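Review: Avden garment grasping method, two-arm version

Avden selects a first grasp point on crumpled clothing from wrist camera views, lifts, then looks for a second point with the other arm. The release from Uysal includes weights, a calibration script and a short manual.
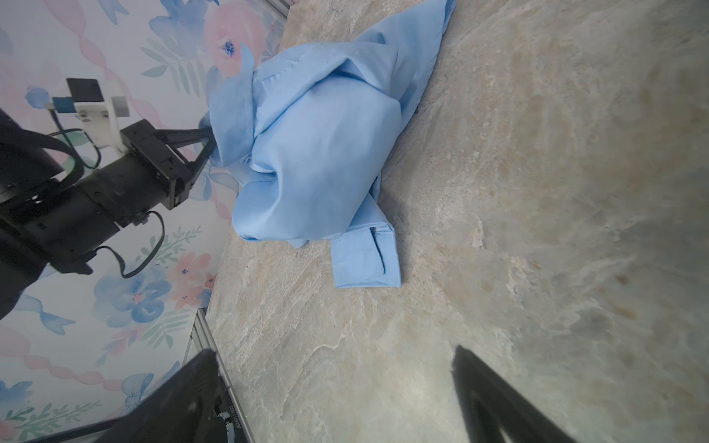 Collars and cuffs are ranked well. Plain fabric in the middle of a heap is not, and the scores there shift between runs. Our test at the Clorkdale lab covered 320 trials, 20 of them stopped by calibration faults. Fine-tuning took 100 demonstrations and 14 hours on one card.

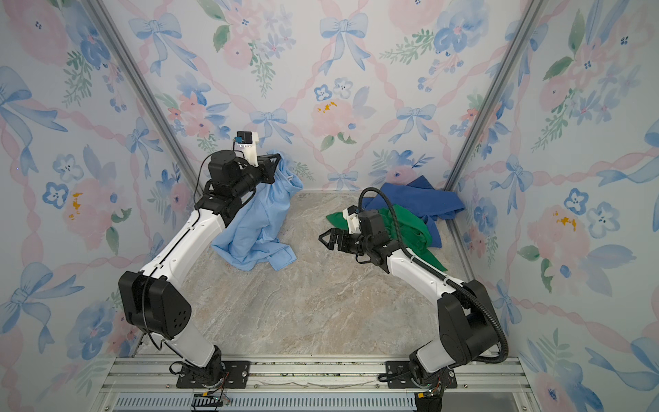 Garments that touch remain the weak point. The segmentation step merges similar colors, and the Vornville baseline handles this better. Planning is slow when both arms share the center. Recommended for single garments. The manual needs a section on gripper force.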